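Leltura Table Loom – Set-up Guide
Section 4: Warping up and first rows

Before you start

Read section 3 first if the frame isn't together yet. All four corner bolts tight, heddle in the up slot.

You will need
Warp yarn, one 200 g cone (the grey Rahimi cotton in the starter box is fine)
Threading hook
Two clamps
Scissors
Scrap yarn or strips of paper for the header
Clips, pegs, whatever you have for holding the ends

Note: the starter heddle has 227 slots and holes. You won't use them all for the sampler. Bigger heddle is part 2804, sold separately.

4.1 Fixing the loom to the table

1. Pick a table with a straight edge and a lip of at least 3 cm. Glass tops – no, don't.

2. Back of the loom over the edge, front facing the peg.

3. Clamps on both sides, hand tight. Then a quarter turn more. Stop there, the threads strip.

CAUTION: keep fingers out from under the clamp foot. It drops quicker than you think if the screw is loose.

4. Clamp the warping peg at the far end. Loom to peg is your warp length, for the sampler make it 2 m.

Cloth on the table? Fine for small stuff, but the clamps will slip on it. Fold it back where the feet go.
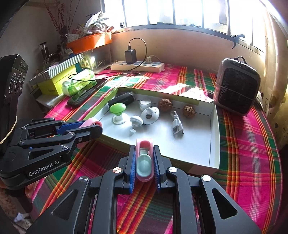
4.2 Threading the slots

1. Find the middle of the heddle and mark it. Pencil, not pen.

2. Tie the yarn to the back bar. Double knot.

3. Hook through the first slot from the front, catch a loop of yarn, pull it through, walk it to the peg. Drop it over.

4. Back to the loom. Yarn goes round the back bar – over this time – and the next loop goes through the next slot. Over, under, over, under all the way across.

5. Keep the tension the same. Not tight. It should give a bit when you press it.

6. Last loop on, cut the yarn and tie off on the back bar.

Note: missed a slot? Stop and go back now. You can't fix it after winding on without taking the lot off.

4.3 Winding on

1. Slide the loops off the peg and cut the ends. Hold on to them!

2. Second person holds the warp, you turn the back handle. On your own, hang a full water bottle off the bundle.

3. Feed paper in between the layers as you wind. Brown parcel paper is best, newspaper comes off on pale yarn.

4. Stop when the ends hang around 30 cm in front of the heddle. Check the ratchet has clicked in.

CAUTION: never let go of the handle with the pawl off. It spins back and it hurts.

4.4 Threading the holes

1. Each slot now has two ends in it. Take one out, put it in the hole to the right. Leave the other where it is.

2. Work from one side to the other. Good light, sit down for this one.

3. Tie on to the front bar in bunches of 12 ends. Middle bunch first, then the outside ones, then fill in.

4. Pat the warp flat-handed. Any soft bunch, undo and retie.

4.5 First rows

1. Heddle up. Scrap yarn through the gap. Heddle down, scrap yarn back. Do six or seven rows untill the gaps between bunches close.

2. Load the shuttle. Don't overfill it, it snags on the side threads.

3. Lay each row in at a slant and then press it down with the heddle. Press, don't bang.

4. Edges pulling in? More slant. Loops at the egdes? Less.

Note: the Kandero stand does not fit looms with the old round feet. Check yours before ordering.

Next: section 5, changing colour and finishing off.

Guide checked by Pavithra Kotian, Wed 21 September. Pattern sheets to follow in October.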